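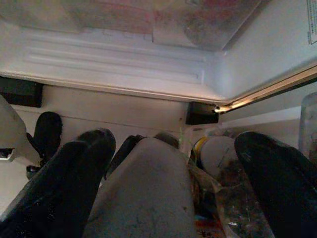

Wrist view inside the fridge, under the shelf. Light strip at the front lip, yellow cap in reach of the fingers.

August, notes from the Piltow visit

Got to Piltow at 14:20, later than planned. Aranka Juhász ran the demonstration. Today was the fridge task on Pai: door open, get an item out, door shut. They had logged 1393 runs before we came, 626 of them on fridges. I didn't ask how the failures are marked. Must do that.

Questions from our side were mostly about reach. With the gripper in under a shelf there's very little room to turn, and a crinkly bag next to the target hides a lot. Aranka says clear plastic is still their worst case, bottles included. Same as ours at Kirnitz.
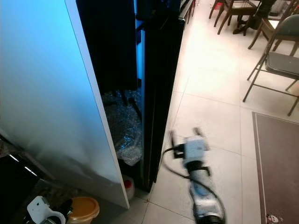
Driving between the furniture is done slowly, on purpose. She prefers a room with chairs and a rug in it to a bare test bay, and I agree — our bay is too tidy and we learn nothing from it. Rug edges need their own set of runs. Ask Senditz if they still have the offcuts.

Head camera: they run it at 20 frames a second. Any quick turn smears the picture, and the door shelves go to bands of colour. They don't throw those frames away.

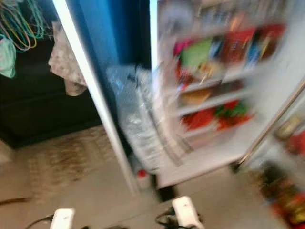
For door work she wants the base parked before either arm moves. We have been doing both together to save time. Worth trying her way for a week, same fridge, same start position, and comparing.

To do: send her our cable routing drawings. Get the finger pad part number. Book the van for the return visit, 14 seats is too big, ask for the small one.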